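**Prenness Toy Library – progress report to the Pindedon Fund, August**

Sorting of the donated bricks is under way. We had 1448 bricks to check at the start of the period, and 46 have been set aside as cracked or chewed. Colours are kept apart, one bin to a colour, so that families can borrow a single colour or a mix. 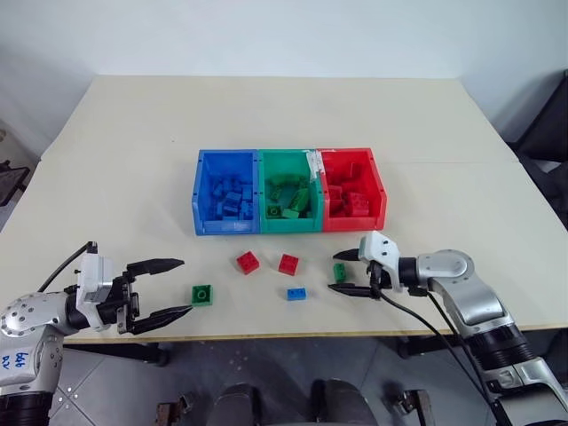

*Blue, green and red bins, with bricks still to be sorted in front.*

Prasanna Amarasinghe has taken over the sorting table from Brenda Durán, who now runs the loans desk. The open-fronted bins suit younger children, who can see what they are choosing. We plan to buy six more – two for yellow, the rest for wheels and base plates.

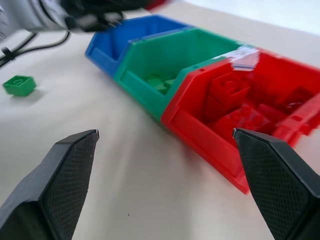 *Green and red bricks in their bins, one green brick still on the table.*

Spending is within budget. The delivery from Zerouali is late, so the shelving will move into the next period. Labels for the new bins have not been ordered yet. Baltasar Vergara will send the receipts separately.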